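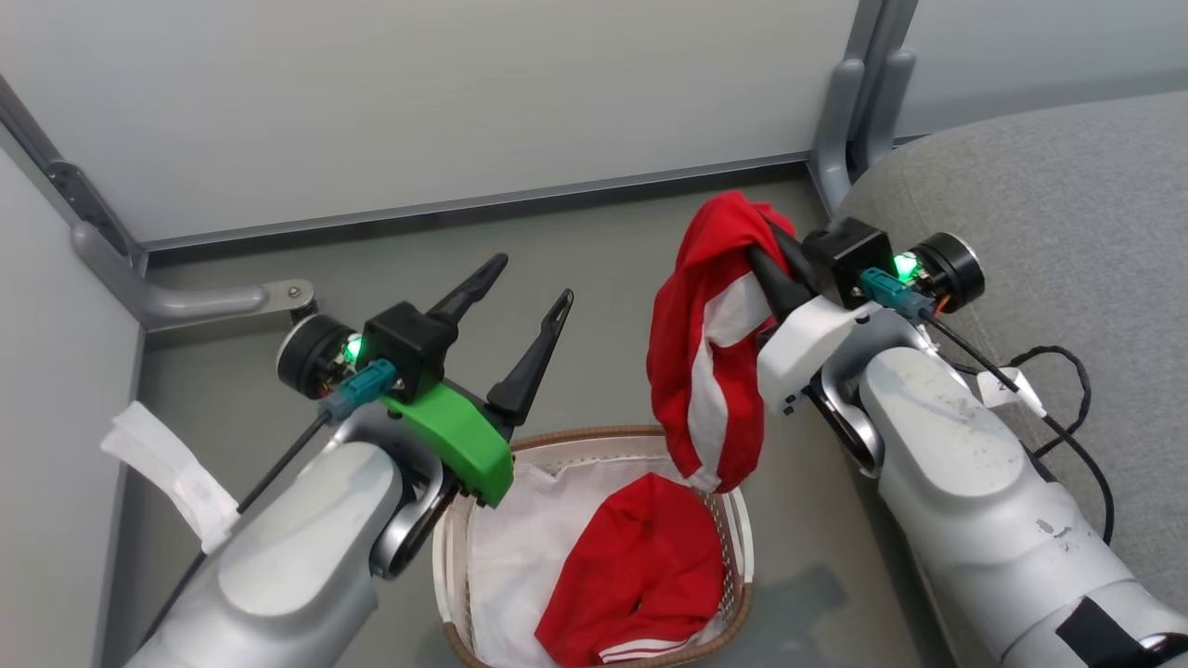

Robot operator and fault-finder wanted – laundry handling, Brediton

I run the small test floor at Bivum, and I'm looking for someone to come and work on it with me. We teach two-armed robots to deal with clothes. Mostly that means picking things up out of baskets, putting things into baskets, and a fair bit of folding that I wouldn't show my mother yet.

I'd like to be upfront about why the job exists, so I'll start with the bad bit.

In April we had a fault on one of our stations. An operator was lifting a shirt out of a basket when the right gripper didn't open on command. The fabric had worked its way in behind the finger and the arm carried on with its move, towing the shirt, the basket and everything in it towards the operator's side of the bench. The stop button was pressed and it did what it should. The arm was still for 8 seconds, and then it moved again, a short jerk of a few centimetres, when the controller restarted by itself. No one was hurt (the basket was not so lucky). But an arm that moves after a stop is about as serious as it gets in a place like ours, and I shut the whole floor that afternoon.

We went back through 1189 logged lifts to see if it had happened before without anyone spotting it. The restart hadn't. The snagging had, in small ways, 396 times. Most of those were a sleeve or a hem caught for a moment and then let go, and people had simply got used to giving the arm a wiggle and carrying on. I include myself in that! I'd done it so often I'd stopped writing it down.

The restart fault was a setting left over from when the controllers were being commissioned, and it's gone from every station now. After a stop, somebody has to walk over and turn a key before anything will move. The snagging is still with us. We've slowed the opening move and changed how far the fingers go into the cloth, and it's better, but I'm not happy with it, and that's where you come in.

What you'd be doing

About half your time would be spent operating: driving the arms through lifts and drops with all sorts of garments, from football shirts to tea towels. The other half is finding out why things go wrong. You'd pull the logs, watch the recordings back, try to make the same snag happen again on purpose, and write it up so that the software people at our Tratia office can do something with it. They're a friendly lot but they can't fix "it went a bit funny".

You'd also do the morning checks with me. We go over cables, connectors, finger screws, the stop circuit and the key, at every station, before any arm is powered. It takes a good half hour and it's quite dull. It is also the one part of the day I won't let anyone skip, me included.

Who I'm after

You don't need a degree and you don't need to have touched a robot. I'd be very glad to hear from people who've worked in a commercial laundry, a sewing room, a garage, a warehouse, a theatre workshop – anywhere with moving machinery and a proper respect for it. What I do need is somebody who will press stop early, press it in front of visitors, and not feel daft about it afterwards. If you stop an arm and there turns out to be nothing wrong, I'll say thank you and we'll start it up again.

Steady hands help. Patience helps more, as you may well lift the same shirt all morning. You should be able to write a clear paragraph in plain English, and be comfortable on your feet for a couple of hours at a stretch. If standing is a problem, tell me and we'll sort out a seated station.

Hours and so on

Full time, though I'd happily talk to two people who want to share it. We start at 8 and no one operates for more than 90 minutes without a break away from the floor. Your first weeks are paid training on the Tambunan rig, our slow one, which runs with the speed turned right down and is very forgiving.

How to apply

Send a letter or an email to the Bivum office in Brediton, marked "test floor". I'm not fussed about a CV. Tell me instead about a time something broke or nearly broke where you worked, what you did, and what you'd do differently now. A page is plenty. I read them all myself and I'll reply either way.

If your letter makes me want to know more, I'll ask you in for a morning. You'll see the stations running, have a go on the slow rig and get to ask me anything you like about what happened in April. I'll show you the fault report too, all of it, including the page about the wiggling.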